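Unit 3: Comparing two-finger grippers
Course notes, Perihan Bozkurt

This is my favourite unit, so bear with me if I run on a bit!

You'll be trying the Sodach fingers against the Trorkum fingers on the same arm, same program, same grip force. Each pair does 36 picks. Change the fingers and leave everything else alone, or you won't know what you've measured.

Log every pick as held, slipped or dropped. Slipped counts even if the tool stays up. Write down the colour of tape on your finger set too, as the pairs get mixed up in the drawer.

Handheld tools are great test objects. They're awkward, top-heavy, and the body changes width along its length, so where you grip matters as much as how hard.

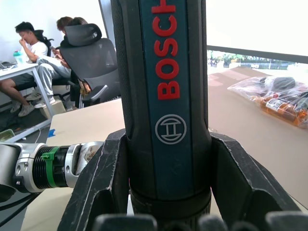 Try a low grip first, then move up the body and repeat. My bet is that the wrist camera will show you small rotations well before the force readings do, so keep it recording the whole time. Abundio Beltrán has the log sheets.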